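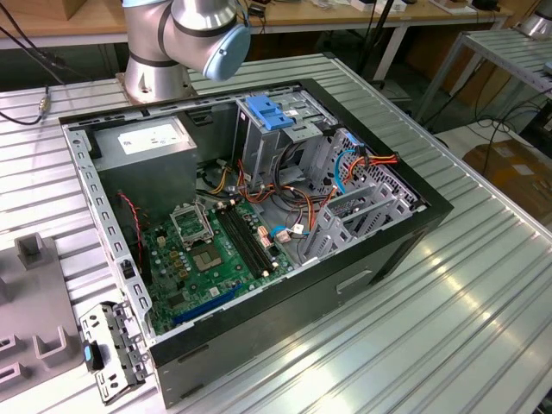 Old desktop: mend it, strip it or take it to the tip?

Home Computing > Desktops > Buying and upgrading
Friday, October 24, 2025

marrowfat
Right, quick one before I go out. Black tower, ordinary family thing, no processor in it now and no memory either. Case, power supply and board are all still there. Clellik quoted me £348 to get it going again. Processor, memory, drive, fitting, "setup" whatever that covers. Seems mad to me for what is an old box. But I hate chucking things.

Only needs to do letters, photos, the odd film, family accounts. No games. Is it worth it or do I get something refurbished and be done?

tinlid
£348?? No. Walk away. You can get a refurbished office desktop for a lot less than that with a guarantee on it. Don't put good money in an old board.

quaywall
What's the setup charge on its own? Ask them to split the quote. Clellik did mine last year and half the bill was labour and a "data transfer" I hadn't asked for. They took it off when I rang up, to be fair to them.

marrowfat
Will ask. It's just one line on the bit of paper. Processor isn't named either, which I thought was odd.

bodgeandsons
Very odd. Don't agree to anything until they tell you which one. And don't let anyone order a processor off the look of the socket. You need the board model, usually printed on the board somewhere, then look up the maker's support list for it. Same shape socket can take one lot of chips and refuse the next lot. Been caught by this, had a perfectly good chip in a drawer for years that fitted nothing I owned.

tinlid
Which is my point. Hours of looking up numbers to end up with a slow computer.

bodgeandsons
It's ten minutes with a torch. And used chips for old boards are cheap as anything. Where people go wrong is paying shop prices for them.

harebell_6
Can I ask a daft question, does it matter what's in there if it's only letters and photos? Mine is ancient and it's fine.

quaywall
Not daft. Matters for which Windows it'll run, the old one stopped getting its free updates this month. If the board's too old for the new one you're on Linux or you're on borrowed time. For accounts I wouldn't risk it.

harebell_6
Oh. Mine's the old one then. Off to worry about that now, thanks!

saltbox
Linux is fine for letters and photos. My mum uses it -- she doesn't know that she does. Put the icons where she expects them and that was that.

tinlid
Until she wants the printer to work.

saltbox
Printer worked first go. When did you last try it?

tinlid
2 years ago. Spent a weekend on a scanner. Never again.

bodgeandsons
Back to the OP please. Marrowfat, before you spend a penny, have a proper look at the socket. That's the bit that gets ruined when a board's been sitting open without its plastic cover on.

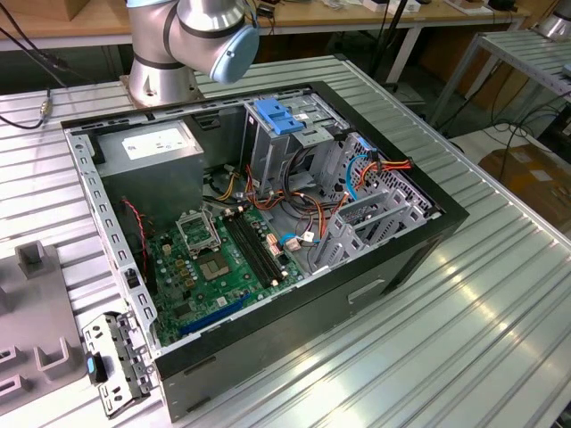

Good light, from a few angles, lever left alone. You're looking for any pin that catches the light differently to the ones next to it. One bent pin can mean a memory slot that won't work, or no start at all, and you'll blame the memory and buy more memory. Dust is ok, a puffer will shift it. Don't use a cotton bud, the fluff hooks on the pins and drags them. Don't ask how I know.

If there are bent ones I'd stop there. People do straighten them with a needle, I've done it, got 2 back and snapped the third.

marrowfat
Ok that's useful. No cover on it, no. Will look tonight when the kids are in bed. What about the power supply, can I reuse that? Label's all tiny print.

bodgeandsons
Photograph the label and zoom in on your phone, easier on the eyes. You want the total watts. For a plain machine with no graphics card nearly anything will do. Age is what I'd worry about, not the size of it.

quaywall
Agree on age. I'd replace it if you can't say how old it is. And don't open it up, ever, even unplugged. They hold a charge.

lanternjaw
Joining in from Hayes. Did exactly this in April. Got as far as buying the chip and the memory, then the fan fitting was an odd one and needed a different cooler, then no paste, then the side panel wouldnt go back on over the cooler. Ended up costing nearly what a refurb would have. Enjoyed it though. Depends if you want a computer or a hobby I suppose.

tinlid
Thank you!!

lanternjaw
I did say I enjoyed it.

saltbox
And you know what's in it now. Next time something goes you can mend it yourself. That's worth a bit.

tinlid
Not to someone who wants to do their accounts it isn't.

quaywall
Marrowfat, have you looked at Casanell? They do ex-office machines, came in a decent box, keyboard was rubbish but the computer's been fine. Mine was missing a rubber foot. Check they've put a new drive in, some of theirs have and some haven't, it's in the small print under the spec.

marrowfat
Just looked. There's one that'd do, well under the quote. Delivery is 6 working days tho. Bit torn now. What would I do with the old one if I went that way? Selley tip has a bin for electricals but everything in there just gets smashed about, you see people lobbing stuff in.

harebell_6
Not Selley if you can help it, queue was back to the roundabout on Saturday.

bodgeandsons
Sell the board and case as spares, say plainly no processor and not tested, don't write "working". Someone will want the case if nothing else. Put something over the socket before you post it. A board without a cover posted in a jiffy bag is a refund waiting to happen.

saltbox
Or ask at a school or a repair café, kids learning to put one together don't need it to be quick.

quaywall
Was there a drive in it? If the drive's still about somewhere, keep hold of that. Don't sell it with the rest, whatever you've wiped.

marrowfat
No drive, that's in a sock in the wardrobe. Photos on it.

quaywall
Copy them off now then. This weekend. A cheap USB lead will do it, make sure it's the right sort for the size of drive, the bigger ones need their own plug.

tinlid
First thing we've agreed on all thread.

marrowfat
Right. Rang Clellik in the end, they'd put a brand new processor down and when I asked which one he went off to check and hasn't rung back. So probably the refurb. Copying photos first. Will look at the pins anyway out of nosiness and if they're all straight I might do a cheap rebuild on the side for the spare room, don't tell tinlid.

tinlid
I can see this you know.

bodgeandsons
Post the board number when you've got it, I might have a chip that fits. The one in the drawer's got to fit something.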